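Visit notes, Stondeo automation lab, 19 May 2025

The Lerano cell has logged 3,305 stacking cycles since December. Cycle 1,075 ended in a gripper fault: the fingers received the open command and stayed shut for 22 seconds – long enough to drag a finished stack out of its square. The controller reported no error. Our group spent most of the visit at this bench, where the task is colored blocks and a target marked in black.

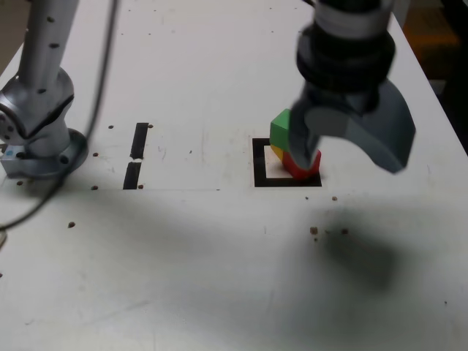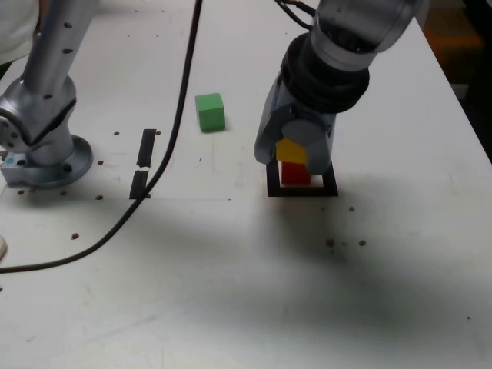
Nakamura disagreed with the lab's reading of the fault, saying that a silent controller is a safety matter in its own right and that the arm should stop whenever finger position and command differ. Podow's current firmware checks only motor current. A position check is due for test over 20 shifts.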